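Simulation Belongs in the First Term

The robotics elective at Hoani College admits its students in the fall and, under the present plan, does not place them at a physical arm until December. Several parents have written to ask whether a course taught on screens for so long deserves the name. The department should answer them plainly: it does, and the simulated term should be kept.

Cost is the argument most often heard, and it is a fair one. The department has a single teaching arm and 106 students on the roll. A more important argument concerns mistakes. A beginner who closes a gripper at the wrong height in the simulator loses a few seconds and tries again. Last year the Pakena sorting assignment drew 1,788 logged attempts, and Bronwyn Hapeta, who teaches the elective, reads the failed ones with her classes as closely as the successful ones.

The assignment itself is modest. Students write a routine that selects one block among others of different sizes and colors, approaches it with open fingers, and lifts it. Shadows fall across the table and the blocks lie at odd angles – conditions that expose careless code very quickly.

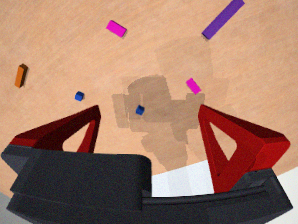

## What the screen cannot teach

The critics are right on one point. Simulated friction is tidy, and students who have known nothing else tend to trust it. Wian Adams, a former student who now coaches the competition team, has asked that the final project be graded on hardware alone. That request should be granted. It would require 2 additional supervised sessions for each group, and the timetable can bear them.

What should be refused is the proposal to shorten the simulated term in exchange. Students who reach the arm without having debugged an approach path spend their sessions waiting for an instructor, and the sessions are too few for that.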